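Updated 5/2/21

# How to prepare your team when the suturing station becomes automated

In our training lab at Prallden, the practice closures on tissue pads were always done by hand. Now two robotic arms do a part of them, and our five technicians had to learn a different job. I write down the steps we followed, for other labs which plan the same.

## Before the first run

1. Make a list of every task at the station, also the small ones (cutting pads, opening needle packs, wiping the tools).
2. Mark which tasks the robot takes and which stay with a person. With us, most of the small ones stayed.
3. Show this list to the technicians before the machine is installed. We did it after, and it was a mistake.
4. Give each person three half-days at the console with old pads. We use the Jukitard pads, but any firm pad will do.

## During the shift

- One person watches the instruments and keeps a hand near the stop button. This person has no other task.
- A second person prepares the next pad and writes the log.
- Change places after every 200 stitches. Watching is more tiring than sewing, and people do not notice when their attention goes down.
- If a thread crosses in front of an instrument, do not reach in with your fingers. Pause first, then use the long forceps.

It helps to go through pictures of the work together and agree on words: which tool is the grasper, which thread is tight, where the needle is.
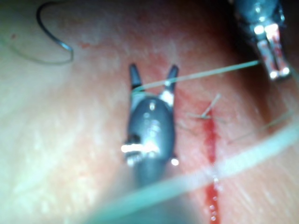 Atex left a comment under the first version of this page: in their lab the technicians were more afraid of losing their hand skill than of losing the job, so they kept one manual closure per person in each shift, and the log had fewer complaints after that.

We have taken over this idea since August. Write the manual closures in a separate column, otherwise the stitch count for the machine service will be wrong.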